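The Pavliuk box is back on the workbench. Dark reddish-brown stain over wood, two panels on the front, a long vertical handle in a much lighter honey color. I want to clean it up without refinishing it.

The rim is worn lighter along the top and the edges are scuffed and chipped. I plan to leave the chips. Filler takes stain differently from the wood next to it, and I have yet to get a match I could live with. 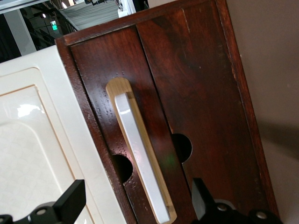

Dust comes first. Dry brush, soft bristle, 2 passes with the grain, then a barely damp cloth. The narrower panel needs more of this than the wide one. Keep the cloth away from the semicircular holes, where the cut edges may be end grain and will soak up water.

After that, one thin coat of Zellenico paste wax. Wait 19 minutes and buff. The glossy white strip in the handle gets no wax, only a dry cloth.

Second coat on Wednesday, if it needs one.

Last updated: August

Comments (2)

pasent_5: Same wax here. 19 minutes is short in a cold garage, I give it over 30.

cikunholm: Would you use steel wool on the rim?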